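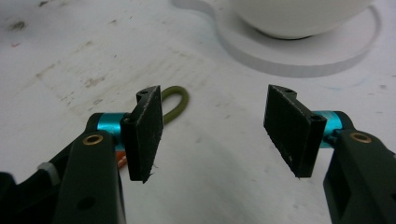 November, nearly midnight

What a good evening! I finally cleared the white table, nearly all of it, and I can't remember when I last saw so much of the top. Nearly everything went into boxes for the move to Dritville, and I was so pleased with myself that I put the radio on and did the hall shelf as well.

The rubber loops are my favourite find. I'd forgotten I had an olive-green one and it's such a lovely colour, like the old tent we took to Hirari. Aldo Gatti swears by them for keeping rolled-up maps together, so I tried it on the big Livum one and it sat there snug as anything - no more sticky tape! I want to do all the maps now, and the knitting patterns, and probably the wrapping paper too.

Paid the van deposit this afternoon, 135 pounds, with the rest due on the day. They've given me 90 minutes for loading, so the boxes need to be by the door the night before.

Tomorrow it's the drawers under the window. I'm looking forward to it, even the one full of string. Tea first, though, and I must ring Aldo about borrowing his trolley.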